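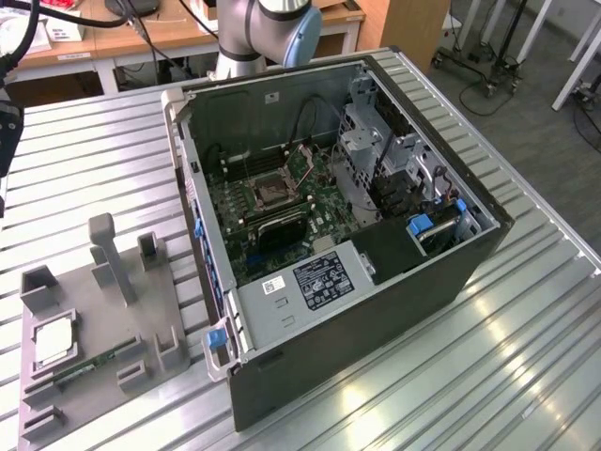
Three evenings now on this old tower and I still haven't put the thing back together. It was Liliana's, then it was her brother's, then it sat under a coat in our hall since April, and the deal was I'd have it running for her by the end of the month so she can do the accounts for the choir on it. So. Side off, whole thing laid flat, which makes it so much easier, I don't know why I ever tried to do these standing up with a torch in my teeth. The processor and one stick of memory are sitting out on a grey tray with a slot for each. Socket is bare, little metal lever and all, and I have gone a bit funny about not breathing on it.

Anyway. Progress, sort of.

The good news first. All the blue bits are the bits you're meant to touch. Tabs, latches, the handle by the drive cage. I wish every case did this. My last one (the Marras, some of you will remember, sorry) had screws in places I found by bleeding on them. On this one I'd got to the insides before the kettle boiled.

Bad news, old paste. I cleaned the top of the chip and it took ages, it had gone like dried toothpaste and I used up most of a bottle of the alcohol stuff and a whole packet of cotton pads. Thomas says coffee filters are better, less fluff. Now he tells me. Then I read on the Sulus forum that you should do it all in one direction and I'd been going round in circles like I was polishing a shoe. Looks clean to me. If it isnt I'm sure I'll find out.

Memory next. Before I took it apart it would start, beep 3 times, sit there, and that was your lot. Everyone I asked said memory. Renzo said memory without even looking up from his dinner. So my plan is one stick, first slot, try it, then the next slot along, and so on, and write down what happens on actual paper this time. Last go I swapped things about in a temper and by midnight had no idea which was which.

Other things to do before it goes back together, mostly so I don't forget:

new paste, a small blob, SMALL
have a proper go at the dust with the soft brush
find out if the power supply is any good, Italo has a tester he'll lend me
tie those black cables back so they stop flopping over everything
new battery for the clock, it was convinced it was years ago
ring Liliana and tell her it's going fine

I did price up a newer one, just in case. Came to 40 more than I'd told her it would, and that was second hand with no drive in it, so we're carrying on with this. Tullio reckons it's daft to spend evenings on a machine this age. He may be right but he also threw out a perfectly good toaster last year, so I'm not taking lectures.

Need to clear a bit more room before I start on the drives. More when it beeps, or doesnt. If anyone has a spare stick of memory that might fit an old office machine, shout, I will pay in cake.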